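Clakstead Parcel Shop: Questions We Get Asked

Answers by Huguette Zacharias, who has worked the counter long enough to have heard them all.

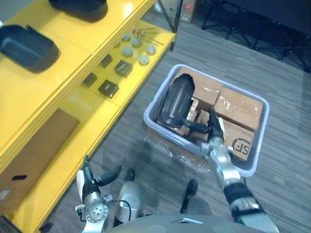

Packages in a grey bin beside the yellow shelving.

When are you open?
Nine until half past five, with an hour off for lunch from one. If the door is locked at ten past one, we are eating. Knocking doesn't speed up a sandwich.

How long will you keep my parcel?
Fourteen days from the day you get the text. After that it goes back to whoever sent it, and the argument is between you and them.

I never got a text.
Check the number on your account with the seller. Half the time it belongs to a phone you gave your nephew. If the number is right, come in with your order number and we'll look it up.

What do I need to bring?
The four-digit code and something with your name on it. A driving licence, passport or bank card will do. A library card will do if I'm in a good mood. A confident manner will not.

Can my husband/wife/neighbour collect for me?
Yes, with your code and their own ID. Please tell them what size the thing is. We have watched a good many people arrive on a bicycle to collect a bookcase.

Do you sell boxes?
We do, in four sizes, along with tape and padded envelopes. The Oteo flat-pack box folds up without tape if you follow the arrows. Most people don't follow the arrows, so we also sell tape.

How should I pack something breakable?
Fill every gap, then shake it. If it rattles, it isn't packed. Writing FRAGILE on all six sides may make you feel better, and we would never stand in the way of that.

Is there anything you won't take?
Aerosols, loose batteries, paint, anything alive, anything that used to be alive and hasn't been wrapped properly. The full list is by the till. It got longer in May and I'd rather not go into it.

Where do I park?
Ambaye Street, free for half an hour. The bay outside belongs to the Kiro bakery and they do come out.

Can you tell me what's in it before I pay the customs charge?
No. We see the outside, same as you.

Who do I complain to?
Eyerusalem Woldemariam, the manager, who is kind and fair and will ask whether you read this page first. Put it in writing if you can. Complaints about the weather, the bypass or the price of stamps are noted and kept with the others.

Page last updated July 19, 2021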